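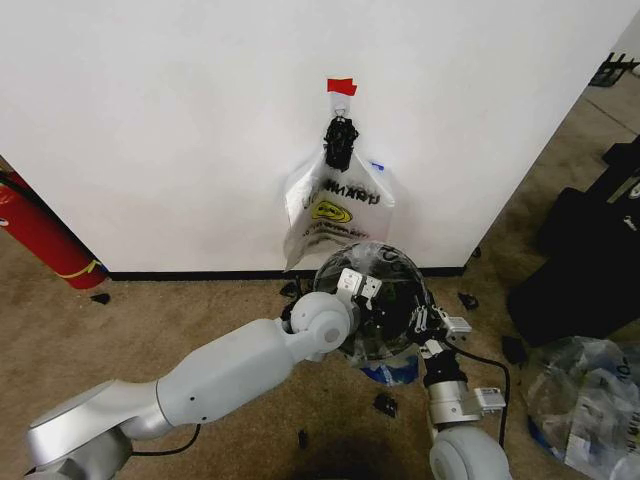
Skidance
Transcribed shop print from Prarkmont

Release note, December 7, 2010
Maintained by Orlando Agudelo

Skidance is a collection of short texts which small shops in Prarkmont give or show to their customers: receipts, window notices, price cards, paper wrappers, carrier bags. I started it when I was learning to read the town. In the shops I met many words that my textbook did not have, and I wanted to know if they were common or only the habit of one owner. The collection is now larger than I planned, and other people have asked to use it, so I have written this file.

What is in the package

shops.txt has one line for each shop. There are 182 shops.
items.txt has one line for each printed item, with the text and the other fields.
variants.txt is a list of spellings that I believe are the same word.
rules.txt is the full set of transcription rules. The most important are repeated below.
changes.txt says what was changed from the first release.

All files are plain text in UTF-8. The fields are separated by tabs. Please do not open them in a spreadsheet and save them again, as the spreadsheet will change the prices and remove the zeros at the beginning of the item numbers.

Fields in items.txt

item: the number of the item
shop: the number of the shop, same as in shops.txt
kind: receipt, notice, card, wrapper, bag or other
made: hand, machine or mixed
text: the words, with a vertical bar where a line ends
lang: language code, or several with a plus sign
side: front, back or through
sure: a, b or c
note: free remarks, often empty

That is 9 fields, and a correct line always has 8 tabs. If your program finds a different number, the line is damaged and I would like to hear of it.

How the text was collected

I went to the shops on foot, street by street, beginning at the river side. Where the owner agreed, I took one piece of everything that is given to customers. Notices on windows I copied by hand into a notebook and read once more before leaving. A few owners did not want to be included and they are not in shops.txt, also not as empty lines. The names of persons were removed from the text and replaced with the word NAME in capital letters. Telephone numbers are replaced with PHONE. Prices were kept.

Most of the collecting was finished in March. After this month I added only items from shops which were closed on my first visit.

How the text was typed

There were 2 typists, Haf Price and me. Each of us typed every item without looking at the work of the other. The two versions were then compared with Xie, a small script which Haf wrote for this purpose and which is not part of the package. Where the versions were different we went back to the item. If we could not agree, the field sure has the letter c and both readings are in the note.

The value a means that both typists had the same reading from the beginning. The value b means that one of us had made a typing mistake and it was easy to repair. I recommend to leave out the c items if you count letters or very short words. 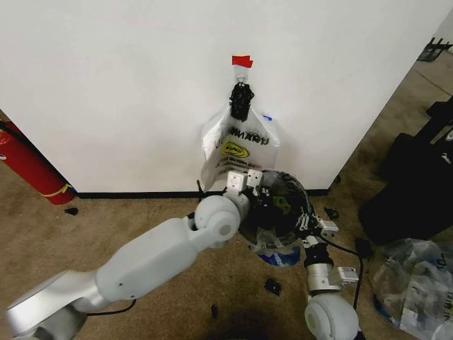 The field side caused more questions than any other, so I give it some space. It says from which direction the text was read by the typist. On paper the answer is simple, but thin plastic lets the print be seen from both directions. A bag hanging on a hook, like this one, can show its dark lettering backward through the plastic, and then the value is through. We always type the words in the normal reading direction, never in mirror form. A logo without words, also a colored one like the yellow oval here, is not transcribed and gets no special sign. In the first release some of the mirrored items were typed letter by letter as they looked. Those lines were not useful for anyone, and they are corrected now.

Other rules that are good to know:

Spelling mistakes of the shop are kept. We do not write "sic".
Capital letters are kept, but the size of the letters is not recorded.
A word which is broken at the end of a line keeps its hyphen before the bar.
Handwriting added to a printed item goes in braces, and made is then mixed.
Stamps are treated as machine.
If a part can't be read, we put one question mark in square brackets, and it does not matter how many letters are missing.

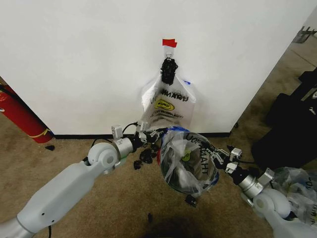
These rules were not all there at the beginning. The braces came late, and for the receipts of the first streets I had to take out the paper again and look for pen marks. I think I found them all, but a pale pencil mark is easy to miss.

Known problems

The shops are not a fair sample of the town. Food shops are too many, and shops that sell by telephone or from a van are missing completely. The bakeries give very little text, sometimes only a price, while one hardware shop has a receipt longer than my arm.

A large part of the wrappers comes from one printer, Bresterus, and has the same sentences with the same comma in the wrong place. If you count phrases by item, you measure the printer more than the shops. It is better to count by shop, and better still to remove repeated texts before counting.

The language codes were given by me alone. For items with one or two words the code is often only my guess. Numbers and prices without words have the code zz.

In variants.txt I have put together some spellings which a specialist may want to keep separate. The file is optional and nothing in items.txt depends on it.

What it can be used for

Teachers have used the notices for reading lessons, and this works well if the learners know the numbers and the names of the days. It can also help somebody who is studying polite formulas, abbreviations or opening hours. I would not use it to say anything about prices, as they were not collected in the same week.

Conditions

You may copy and change the files for teaching and study. Please keep this file with them, and please do not try to put the removed names back. The original papers stay with me in Prarkmont, in boxes in the order of the shop numbers. A scan of a single item can be requested by its item number.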